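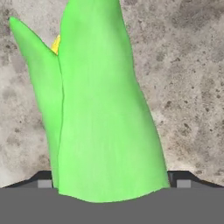

I started keeping a power-cut box the winter our lines went down twice in October, and I've fiddled with it every year since. The electric company says outages could be more common this season with the grid stretched, so I pulled the box out again this morning, 09/01/2023, and went through it on the kitchen floor. First job is always the food plan. Anything still wrapped up in its own husk, like a green ear of corn, goes on my "eat whenever" list, and the milk and ground meat go on the "eat first" list taped inside the cupboard door. Keep the fridge shut – I mean really shut, no peeking!

Freeze water in old soda bottles and fill up every gap in the freezer. Mine holds 10 and they double as drinking water once they melt.

My neighbor Eirlys Rowlands keeps her flashlights hanging on a nail by the back door, which I've copied. I used to keep mine in a drawer and then couldn't find the drawer in the dark. Take the batteries out of anything you won't touch for months, they leak and ruin the contacts.

If you cook on a camp stove, do it outside, never in the garage. Same goes for a generator.

Unplug the TV and the computer when the lights go, and leave one lamp switched on so you know when the power's back. I write my meter reading down too (407 last time, if anyone's curious).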